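Zarnard/Donnerstag, kurz vor acht Uhr früh. Es riecht nach Waschmittel und kaltem Kaffee. Drei Firmen zeigen diese Woche in der alten Spinnerei, was ihre Maschinen im Haushalt und im Laden schon können. Und was nicht.

**Socken ja, Spannbettlaken nein — wie weit sind Roboter beim Haushalt?**

Die kurze Antwort: ein Stück weiter als letztes Jahr. Die längere hängt davon ab, wen man fragt.

Gion Thaler leitet die Entwicklung bei Zanuvik, einem Betrieb mit 32 Angestellten. Er hat in den letzten Monaten vor allem Wäsche gemacht. Oder machen lassen. Falten, aufhängen, abnehmen, wieder falten. «Ein T-Shirt auf dem Tisch, flach, gute Beleuchtung — das geht», sagt er. «Ein T-Shirt aus der Trommel, mit einem Ärmel nach innen, da wird es zäh.» Ein Spannbettlaken hat er gar nicht erst mitgebracht.

Stoff ist für die Maschinen nach wie vor das Schwierigste. Eine Tasse behält ihre Form, wenn man sie anfasst. Eine Socke nicht. Der Rechner muss also immer wieder neu schätzen, wo der Rand liegt, wo die Ferse, wie viel Stoff zwischen den Fingern klemmt. Dazu kommt die Kraft: zu wenig und das Stück rutscht weg, zu viel und der Kleiderbügel kommt gleich mit.

**Geschirr: geht, mit Abstrichen**

Beim Abwasch sieht es etwas besser aus. Teller in den Korb stellen, Besteck sortieren, Schublade zu. Die Firma Tanner hat dafür eine Küchenzeile aufgebaut, mit echten Essensresten, drauf besteht Entwicklerin Johanna Hämmerli. Saubere Teller seien Schummeln. Für einen vollen Geschirrkorb rechnet sie mit 8 Minuten, wenn nichts dazwischenkommt. Dazwischen kommen vor allem Gläser. Durchsichtiges erkennen die Kameras schlecht und nasses Glas noch schlechter.

Hämmerli will die Erwartungen tief halten. «Wer heute so ein Gerät kauft, kauft sich Arbeit ein», sagt sie. Jemand müsse daneben stehen, Fehler beheben, neu starten. Für einen Betrieb könne sich das trotzdem lohnen, für eine Familie in einer Dreizimmerwohnung sicher nicht. Der Platz fehlt ja auch.

**Im Laden zählt die Nachtschicht**

Interessanter rechnet sich die Sache im Verkauf. Reto Strebel führt einen Haushaltwarenladen mit Lager im Untergeschoss und hat sich den ganzen Morgen Zeit genommen. Regale auffüllen, Ware vorziehen, leere Kartons zusammenlegen — das sind die Stunden, für die er kaum noch Leute findet. Ein Testlauf mit einer Anlage von Tanner lief bei ihm im März, jeweils nach Ladenschluss.

Ergebnis laut Strebel: 400 Artikel pro Nacht eingeräumt. Ein eingespieltes Team von zwei Personen schaffe in der gleichen Zeit 700. Dafür sei die Maschine am Morgen nicht müde. Probleme gab es mit Beuteln, Netzen und allem, was auf dem Regal umkippt. Nachfüllpackungen Seife etwa. Die stellt bei Strebel weiterhin ein Mensch hin.

Kosten? Da wird es still im Raum. Tanner nennt keinen Preis und spricht von Mietmodellen, Zanuvik will sich erst äussern, wenn eine Kleinserie steht. Strebel sagt, er habe eine Zahl im Kopf, über der er nicht mehr zurückrufe. Welche, behält er für sich.

**Alltagstest mit Klammerhänger**

Der Arbeitsplatz, an dem am meisten Leute stehen bleiben, ist der mit der Wäsche. Kein Förderband, keine Spezialhalterung aus dem Katalog. Eine Holzstange, mit Klebband umwickelt, daran ein Hänger mit Klammern, wie er in vielen Badezimmern hängt. Zwei Arme, ein Holztisch. Thaler findet den Aufbau realistischer als jede Messekabine. Ein Hänger, der am Haken pendelt, sei eine gute Prüfung: Wer mit der einen Hand zieht, muss mit der anderen gegenhalten können. 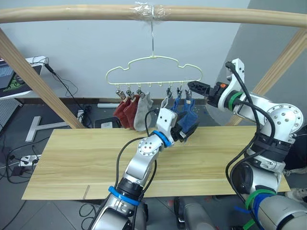
*Socken am Klammerhänger: Der linke Greifer hält eine blaue Socke, der rechte liegt am Ende des Hängers an.*

Zweihändiges Arbeiten gilt in der Branche als der nächste grosse Schritt. Lange wurde mit nur einem Arm geübt, das reicht fürs Kistenstapeln. Für Wäsche, Reissverschlüsse oder ein Marmeladenglas reicht es nicht. Der dritte Aussteller, Grimitano, setzt deshalb ganz auf Übungsdaten mit zwei Armen, so Projektleiter Lorenz Rüegg. Das Programm lernt aus vielen Durchgängen derselben Aufgabe. Immer wieder Socken, in anderen Farben, anders aufgehängt, mal eng, mal mit Lücke.

Und wenn jemand Strümpfe mit Loch bringt? Rüegg winkt ab. Später.

**Skepsis aus der Wäscherei**

Thaddäus Rainer, der eine Wäscherei für Hotels betreibt, bleibt zurückhaltend. Mangeln und Pressen laufen bei ihm längst maschinell, das Einlegen und Sortieren von Hand. Genau dort bräuchte er Hilfe. Was er am Donnerstag gesehen habe, sei ihm aber noch zu langsam. «Meine Leute nehmen vier Socken auf einmal und reden dabei übers Wochenende.» Er will trotzdem wiederkommen und hat Thaler einen Sack Frottéwäsche versprochen, zum üben.

Um Stellen macht er sich vorerst keine Sorgen, eher um den Nachwuchs. Zwei Lehrstellen seien bei ihm offen, Bewerbungen bisher keine.

Die Vorführungen laufen noch bis Ende Woche, Eintritt frei, Zugang über den Hof. Wer eigene Wäsche testen lassen will, gibt sie am Empfang ab — bitte sauber und mit Namen angeschrieben. Parkplätze hat es wenige, der Bus hält vor dem Tor.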